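Hernau handheld set: recording rules and data card

Maintained by Nele Schmieder. Last revised in May.

The set holds 835 episodes of tennis balls being handled at a white table with a clear plastic enclosure on it. Each episode uses hand-held grippers.

Rules for operators

Keep both fingers of your own gripper in view from start to finish. Hold the gripper by its grip and keep your free hand off the balls. Start again if a ball leaves the table.

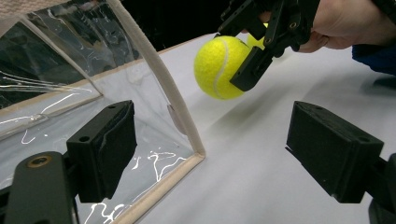 Ball held in the second gripper, next to the enclosure.

Two operators may work at once, one gripper each. Agree who moves first. Don't reach across the other person's fingers.

Fast moves blur the ball. We keep those episodes and tag them "blur", as Detlef Ehlers asked.
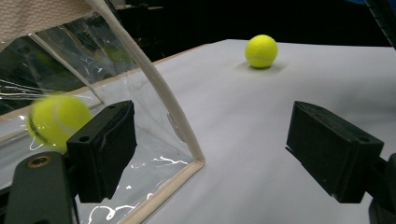
Episodes shorter than 4 seconds are dropped at import. Check the tags before you upload on Friday; Heike Heitmann merges the week's batch after that.

Known gaps: one table, one type of ball, no labels for contact.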